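Week 6 notes: Wood movement, or why your tabletop won't sit still

Skelldale Evening Woodwork, Level 2
Notes prepared by Jailson Toledo

Last week we got as far as boards, and this week we glue them together! Bring your pencil, your square and the offcut you labelled in April. If you've lost the offcut, grab another from the bin by the drill press and mark the heart side before you sit down.

1. What wood is doing all year

Think of a board as a bundle of drinking straws. When the air is damp the walls of the straws take up water and get fatter. When the air dries out they give it back and get thinner. The straws hardly change in length at all, so for our purposes a board moves across its width and stays put along its length. Everything else tonight comes out of that one fact, and I think it's the loveliest fact in the whole course.

Movement isn't even across the width, either. A flat-sawn board (growth rings running more or less parallel to the face) moves close to twice as much as a quarter-sawn one (rings standing up on end) in most of the timbers we use. So two boards from the same tree, same thickness, same finish, can behave quite differently on your bench.
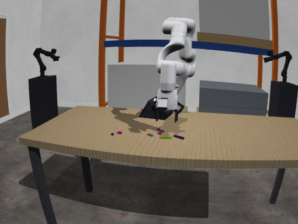 Does a coat of varnish stop a board from moving?
It slows things down a lot, but moisture still gets through in the end. Finish both faces and the end grain, so that the two sides gain and lose water at the same rate.

2. Working out the allowance

Our practice top is 800 mm wide. The Skelldale rule of thumb is one per cent across the width for a flat-sawn top kept indoors, which gives 8 mm in all. Is that generous? Yes, quite. Most years you'll see less. But a slot that's too long hurts no one, and a slot that's too short can split a top you spent a month on.

If you fix the top firmly along its centre line, the 8 mm is shared between the two sides and each edge needs room for 4 mm. Fix it along the back edge and the whole 8 mm has to go to the front. Both are fine. Just decide before you drill — and write it on the underside in pencil so future you knows which one you picked.

Quick practice: a narrow shelf 349 mm wide, same rule. You should get just under 3.5 mm. A drawer front 108 mm wide gives barely more than 1 mm, and this is why small drawers can be fitted so closely.

3. Reading the grain before glue-up

Lay all your boards out dry and shuffle them like cards. This is the fun part, so take your time! Look at the faces first. Where two edges meet, straight grain beside straight grain will nearly vanish, while a wild swirl beside a straight line will shout at you from across the room. Then check the planing direction, with every board's grain rising the same way if you can manage it, or you'll be tearing out one board while you smooth its neighbour.

Then the ends. Some makers flip every second board so the rings cup up, down, up, down. Others keep all the heart sides up and let the base hold the gentle curve flat. I was taught the first way at Presell and I've drifted to the second, mostly for the look of it. Draw a big triangle in chalk across the whole lot once you're happy. 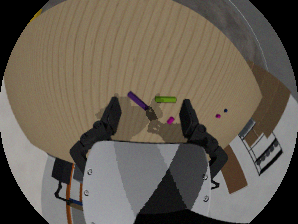

How tight should the clamps be?
Tight enough to close the joint and bring out a thin, even bead of glue along its length. If you need to lean on the handle to shut a gap, take the boards back apart and plane the edges again.

4. Fixing the top to the base

Three ways we'll try in class:

Buttons: small wooden blocks with a tongue that slides in a groove. Cheap, strong, and you can make a dozen from scrap.
Figure-eight plates: quick to fit. Leave the recess wide enough for them to swivel.
Slotted screw holes: cut the slots across the grain, with a washer under each screw head.

What we won't do is run glue along the top of the rails. I did exactly that on my first hall table and heard it crack from the kitchen (a terrible sound, like a ruler snapped on a desk).
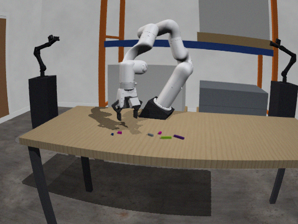 Paiva wrote in the margin of last term's copy that breadboard ends belong in this section too, and that the middle peg should be the only one that gets glue, with the outer peg holes stretched sideways in the tongue. I agree, and we'll cut one in week 7.

5. For next time

Read the Skollerance booklet up to the part on edge joints. Plane two edges for a practice joint, hold them together against a window, and look for light. Keep the shavings from your last pass — I'd love to see them.

Sandpaper is in the tall cupboard, second shelf.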